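Aug 30, 2024 - workshop notebook, walking-guide bench

Back from the second scouting trip to Ostitz and I want to get it all down while my legs still remember it. Laiba, I know you said to keep these entries short, and I did try on the train, but the village deserves better than a list of bus times (those are at the bottom anyway).

First, the path to the spring. In March we walked it from the church side and lost the trail twice in the beech woods. This time I started from the mill bridge and it was a different outing altogether! You follow the stream on your left the whole way, pass the old lime kiln, and come out on the meadow with the ridge right in front of you. My watch gave 1540 meters from the bridge to the spring, and the climb is gentle enough that I'd send my mother up it. The last stretch is stony, so the draft should say proper shoes. I had been going to write "suitable for strollers" and I'm crossing that out now.

The chapel above the spring opens only when someone is home at the house next door. I knocked, was let in, and stayed much longer than I meant to - there are painted beams inside that our March notes don't mention at all. I have a page of scribbles on them which I'll type up separately, probably tomorrow.

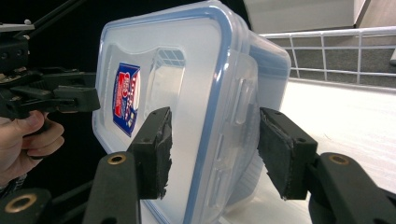 Clear food container, blue rim on the lid.

Lunch stops next. The Zorner bakery is still the best bet before setting out, and they'll wrap things for the walk if you ask nicely. The inn on the square has changed its hours again, so I've marked it "call ahead" on the sheet. I also tried the plum dumplings there, for the sake of thoroughness, and then tried them again.

Map work: Prakash, your elevation line for the upper loop puts the saddle at 700 meters and the signpost agrees, so I've inked it in. The side trail to the viewpoint is another matter. Our draft has it leaving the loop before the footbridge, and on the ground it leaves after. Please move it before we print anything.

Bus: one every 60 minutes from the station, last one down in the early evening. I need to check whether that holds in winter.

Still to do: type up the chapel notes, redraw the kiln symbol (it looks like a teapot), and ask Laiba for her old photo of the mill bridge.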